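# Two Arms, One Table, and a Monthly Bill

The brochure for the Nowicki Pair has a kitchen on the cover. It is a very nice kitchen, with a bowl of lemons in it, and nowhere inside the brochure does the machine go near either. What you get for your money is a walled bench with two arms bolted to the front of it, delivered on a pallet to a loading bay, and the first thing it asks of you is a doorway wide enough.

I went to see one at the Brivley showroom in August, on an industrial estate outside Tredesdale where the other tenants sell tiles. Brivley are the sole dealers for Nowicki in these parts and will rent you a Pair, sell you a Pair, or let you stand near a Pair for an afternoon with a cup of tea in the hope that you will come round to one of the first two. I had the tea.

The pitch is easy enough to follow. Small firms have plenty of fiddly handwork that does not justify a proper production line: sorting returns, laying out fabric, putting the odd thing in the odd box. A big industrial arm is overqualified and would very much like to take your head off. The Pair is slower and lighter and is meant to be taught by being shown. You move the arms through the job, you do it again, you do it a great many more times, and at some point the software decides it has got the gist.

How many more times is a matter of some delicacy. The leaflet says 70 demonstrations for a simple task. Davina MacAulay, who looks after the showroom, said 70 was fair for picking up a block. For anything that bends she would allow 400, and a free weekend, and she wouldn't start after lunch.

Things that bend are, of course, the whole point. Any arm made in the last thirty years can pick up a block. My own sock drawer contains no blocks. So the afternoon was given over to soft and awkward items on the white table, and the Pair was left to get on with them while I stood to one side and tried not to look like somebody's mother at a swimming gala.
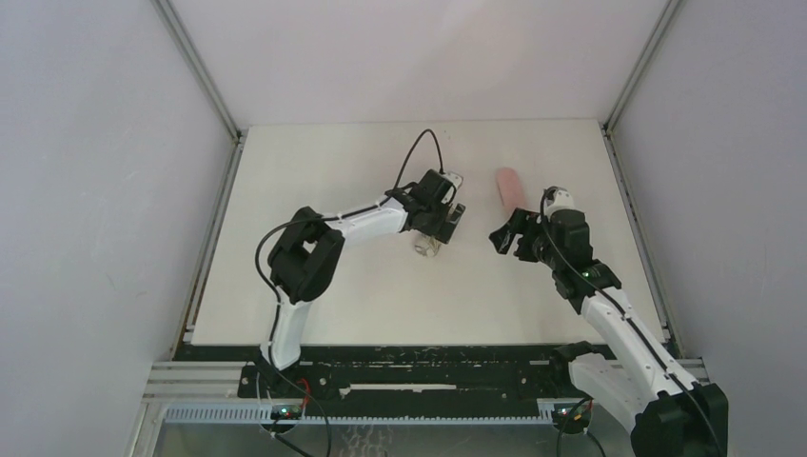
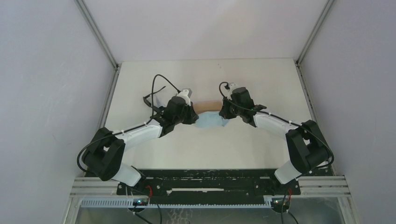
Kamarul Entili thinks the second arm is a luxury most buyers will pay for and then leave parked. His view, which he put to me twice by telephone and once more by email in case I had lost the thread, is that a single arm and a decent clamp will see to most of what a small workshop needs, that cloth is where money goes to die, and that anyone shopping for a Pair should first write down every job they have that truly takes two hands. His own list, when he made it, had three things on it, and one of them was opening crisps.

I put this to Davina MacAulay, who had clearly met the argument before. A clamp, she said, is very good at holding something where you put it and hopeless at noticing that it should be somewhere else. Cloth wants to be held at both ends by things that can move. She then admitted that she had once talked a customer down from a Pair to the single-arm model, the Nowicki Solo, and that he had been perfectly happy, and that she had not mentioned this at the sales meeting.

I came down somewhere between them. Two arms are plainly better for fabric, and I'd be surprised if you could make much of a fist of it with one. But the extra arm adds more than an extra arm's worth of bother. There are twice as many cables to keep out of the way. The two have to agree about who goes first. And teaching them is a peculiar business, because you are now doing the job with both hands at once at a speed you would never choose, and you find out how little you know about how you do anything. I have been folding tea towels since I was seven. I could not, on the day, have told you which hand lets go first.

## The money

A Pair on hire is 1619 a month in pounds, on a twelve-month term, with the bench, both arms, both grippers and the software. If you want somebody to turn up when it goes wrong, the figure becomes 2297. Brivley call the first plan Standard and the second one Comfort, and I can report that the difference is well named.

Neither includes the computer you train it on. This appears on page nine of the agreement, in a paragraph that begins "For best results". It would be for any results, as far as I could gather. Brivley will hire you one of those as well, or you can supply your own, provided it meets a list of requirements that made the man who mends ours whistle through his teeth.

You may leave after six months if you pay for two more. Consumables are extra, and the consumables are mostly gripper fingers. These wear at the tips, and a spare set comes in the box. It would be churlish to complain about this. I noted only that the spare set comes in a very small box and the order form in a very large one.

## Living with one

Hendrik Buthelezi and Chantelle Dlamini have had a Pair since the spring at Pulania, their repair and resale business, where it sits between the steam press and the kettle. They took the Standard plan. They have since moved to Comfort, and would rather not go into the month in which that happened.

Their Pair lays out small garments for photographing. It does this slowly. Dlamini reckons she can do it in a third of the time, and has raced it, and won, and then gone back to her desk and done the accounts while it carried on for another two hours without wanting a biscuit. That is the case for it in a nutshell, she thinks. You are not buying speed, and if the salesman says you are you should ask him to fold something.

Buthelezi's complaints are more practical. The bench is heavier than it looks and cannot be shifted once it is levelled, so choose your spot as if you were planting a tree. The software updates itself at breakfast time and will not be argued with. Shiny things upset it. Anything that crumples and glints at once, he says, is a coin toss, and he has stopped showing it off to visitors with a sweet wrapper.

He is fond of it all the same. He wipes down the table at the end of the day, though this is not in the manual, and he has got into the habit of telling it what tomorrow's stock is going to be. Dlamini would like it known that she does not do this.

Light matters a good deal more than the leaflet lets on. The Pulania bench was first put by a window, and what it had learned on a grey morning it had mostly forgotten by a sunny teatime. The walls round the table help, but they only go so far. They now keep a blind down all day, so the one room in the building with a view of the canal has no view of the canal.

## What it is like to teach

Brivley run a training day, included in either plan, and I sat in on part of it. There were four of us and one bench. Sipho Mahlangu took the session and did it very well, with the calm of a man who has watched a lot of people drop a lot of things.

His first instruction was to slow down. His second, given at intervals through the morning, was to slow down. Beginners snatch, and an arm taught by a snatcher becomes a snatcher too, so your worst habits come back to you at full size. He also asked us to leave our mistakes in, up to a point. If you fumble and then recover, the arm may pick up the recovering. If you fumble, swear and start again, all it gets is the fumble.

I was given a flannel. My early goes were poor, and in one of them I folded the flannel over the left gripper and could not then see a way out for either of us. By mid-afternoon I was managing a half fold that Mahlangu described as usable. I have had school reports with less warmth in them.

What we did not do was see our own efforts turned into anything. The training runs overnight, and we had all gone home by then. Mahlangu sent me a note the next day to say the group's model was folding the flannel on most tries, leaning a bit to the left, and that he suspected the lean was mine.

## Should you?

If you have a single dull job that uses both hands, never changes much and can be done in a corner with the blind down, then I think the Pair is worth a six-month go on the Comfort plan. Ask for the training day before you sign. Bring your own stuff to the showroom in a carrier bag and have them try it on that, because everything folds nicely when the dealer has chosen it.

If you have nine dull jobs, all different, you will spend your days teaching and your evenings waiting, and you may start to think fondly of the part-timer who wanted Fridays off.

And if you were hoping for help in the kitchen, I asked about the lemons. Davina MacAulay thinks they came with the photographer.

*The Nowicki Pair is on show at Brivley, Tredesdale, by appointment. Prices were correct on 10/09/2024 and leave out VAT, delivery and the computer.*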